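Keeping Slugs Off Seedlings and Out of the Cold Frame

Slugs do most of their feeding at night and on damp, overcast days. A row of lettuce that looked fine at supper can be down to stems by breakfast. The damage shows up as ragged holes with smooth edges, usually in the middle of a leaf, and sometimes whole seedlings are gone at soil level. Earwigs leave similar holes, so go out with a flashlight an hour or two after dark before you treat for anything.

Find where they spend the day

Slugs need a cool, moist place to rest. Look under boards, flowerpots, stepping stones, the rims of raised beds and the folded edges of landscape fabric. In a cold frame, check the corners and the underside of any seed tray that sits on bare soil. Move stacked pots well away from the beds and store them upside down on a shelf.

Thick mulch is a common cause of trouble in spring. Pull straw or leaves back from young plants until the stems have toughened up, then put it back in a thin layer once the weather turns dry.

Water in the morning

The soil surface should be dry by dark. Evening sprinkling lays down a wet path to every plant in the bed. If you can only water late, use a can or a drip line and keep the water at the base of each plant. I switched to morning watering on the Rirkgate beds two years ago and lost far fewer beans.

Board traps

A board trap costs nothing. Lay a piece of scrap lumber flat on damp soil between the rows and raise one side slightly with a pebble. Turn it over each morning and scrape whatever is underneath into a bucket of soapy water. Grapefruit halves, cut side down, work the same way but dry out fast in the sun. Keep this up for at least 2 weeks, then move the boards to a new spot.

Beer traps

Sink a straight-sided container so the rim stands a little above the soil. A flush rim lets ground beetles fall in, and ground beetles eat slug eggs. Fill it halfway. Cheap beer is fine, and so is a mixture of water, sugar and baker's yeast. Empty it every other day and after any rain. These traps only draw from a short distance, so one will not protect a whole garden.

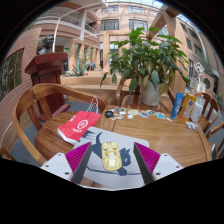

Page last changed: February 19, 2026

Copper

Copper tape does a fair job on pots and the legs of a potting bench, and a poor one on long beds, where there is always a gap somewhere. Use the widest tape you can find. Wipe the surface clean first or it will peel. Check that no leaves hang over the edge and touch the ground, and rub off the tarnish with vinegar when it turns dull.

Eggshells, sand and coffee grounds

I have tried all three and would not bother again with any of them. Slugs crossed the eggshells, and everything stopped working once it got wet. Put the shells in the compost.

Salt kills slugs but also harms soil and roots. Keep it out of the beds.

Bait

If traps are not enough, iron phosphate pellets are the bait I use. Scatter them thinly over the soil in the evening, after watering, and do not heap them. Slugs that eat the pellets stop feeding and crawl off, so you may not see dead ones. Follow the rate on the label, store the package where children and pets cannot get at it, and stay away from metaldehyde if a dog uses the yard.

Start seedlings off the ground

Plants with several true leaves can stand a little chewing. Hold lettuce, marigolds, basil and cabbage in trays on a bench until they reach that size. A collar cut from a plastic bottle, pushed well into the soil, will carry a transplant through its first week or two. Check inside the collar before you leave it, or you may shut a slug in with its dinner.

Fall cleanup

Eggs are laid in clusters in the soil and under debris. They look like small clear or milky beads. In October, pull spent plants, rake up fallen leaves near the beds and turn over the top few inches of soil where nothing is growing. Leave it rough for a few days so the birds can get at it - then rake it level and cover it for winter.

Lise Lapointe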